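Fio comprido, aviso já. Passei o feriado inteiro a tentar perceber como se lavam bonés sem os estragar e agora vou despejar tudo aqui, que foi para isso que se inventaram os fios.

Contexto: tenho bonés a mais. A minha irmã diz que tenho um problema, eu digo que tenho uma coleção. Metade vem de feiras, outra metade de trabalhos antigos, e quase todos tinham aquela linha branca de sal na testa que toda a gente finge que não vê.

O primeiro que matei foi um bege da Sendora, de quando lá trabalhei dois verões. Máquina, programa normal, centrifugação no máximo. Saiu com a pala em forma de telha. Era cartão lá dentro! Cartão!!

Portanto, primeira regra: antes de molhar seja o que for, dobrem a pala um bocadinho e deem-lhe um toque com a unha. Se faz um som oco e seco e o boné é velho, desconfiem. Os antigos têm muitas vezes cartão, os mais novos costumam ter plástico e aguentam o banho.

Os pretos são um mundo à parte. Parecem sempre limpos até lhes bater o sol de lado e aí vê-se tudo, o pó, o cotão, o pelo do gato.

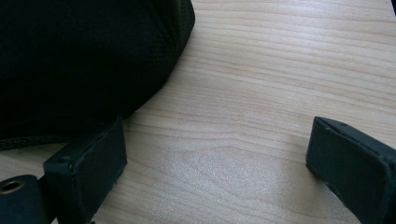
Tecido preto em cima da madeira clara.

A Oriana Maldonado, que costura para teatro e já salvou mais chapéus do que eu alguma vez vou ter, ensinou-me o método dela. Água fria ou morna numa bacia, uma colher de detergente para roupa escura, boné lá dentro 30 minutos. Sem torcer. NUNCA torcer.

A fita de dentro, a que toca na testa, é onde está o mal todo. Escova de dentes velha, macia, e movimentos curtos. Eu antes esfregava como quem limpa juntas de azulejo e ia abrindo as costuras, lindo serviço.

Experimentei também vinagre, bicarbonato e os dois ao mesmo tempo (este último só faz espuma e dá alegria às crianças). O bicarbonato numa pasta funcionou bem na fita clara de um boné de ganga. Num preto deixou-me um pó esbranquiçado que levei três passagens a tirar. Não repito.

Lixívia nem pensar. Tive um verde-garrafa da loja Sampaio que ficou com uma nuvem cor de laranja em cima da orelha. Ainda o uso para pintar paredes.

O Benito Esteban respondeu-me ontem que lava os dele na prateleira de cima da máquina da loiça. Já tinha lido isto em vários sítios e fui experimentar com um boné de que não gosto. Resultado: limpo, sim, mas encolheu e ficou com cheiro a pastilha de limão durante nearly uma semana — perdão, quase uma semana, estou a escrever isto em dois teclados.

Agora a secagem, que para mim é metade do trabalho. Se o pousarem de qualquer maneira ele seca de qualquer maneira, com as rugas todas. Uma toalha pequena enrolada lá dentro, a encher a copa, e à sombra. O sol come o preto e deixa-o castanho-triste.

Também há quem use uma tigela virada ao contrário, um balão, um frasco grande. O balão é divertido até rebentar às 2 da manhã. Falo por experiência.

Para guardar, deixei de os empilhar uns dentro dos outros. Os de baixo ficavam com a copa amassada e a pala toda torcida. Agora os de todos os dias ficam pousados à mão e os outros vão para uma caixa de cartão, com papel de seda lá dentro.

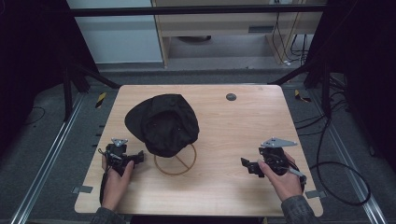 Um boné preto pode ir à máquina com o resto da roupa escura?
Só se a pala for de plástico e o tecido não largar tinta, e mesmo assim dentro de um saco de rede, a frio e sem centrifugar.

O teste da tinta é fácil: pano branco húmido, esfregar por dentro da costura, onde não se vê. Se o pano vier cinzento, lava-se à mão e sozinho. Fiz isto com 4 bonés e um deles manchou o pano como se fosse graxa.

Lã e feltro: não se metam. Escova de cerdas macias, a seco, sempre no mesmo sentido, e um vaporzinho da chaleira ao longe para levantar o pelo. A Nhi Tiêu mandou-me mensagem a dizer que usa fita-cola enrolada na mão para o cotão e eu, que tinha comprado um rolo próprio caríssimo, senti-me um bocado parva.

Bordados: escovar à volta, com calma, e pressionar com a toalha. Se puxarem um fio não o cortem logo, passem-no para o avesso com uma agulha.

Ainda não consegui resolver as marcas de protetor solar. Já fui ao detergente da loiça, já fui ao sabão azul e branco, melhora mas fica sempre uma sombra amarela. Quem tiver truques que os deixe aqui em baixo, por favor, que o verão está à porta e eu não aprendo.

Amanhã atiro-me ao de palha da minha avó. Medo.

Publicações recentes
Sabão azul e branco: para que serve lá em casa
Cosi um botão e ficou direito
Feira de Sampaio, o que trouxe e o que devia ter deixado lá
Caixas para guardar a roupa de inverno
Nódoas de café em linho, segunda tentativa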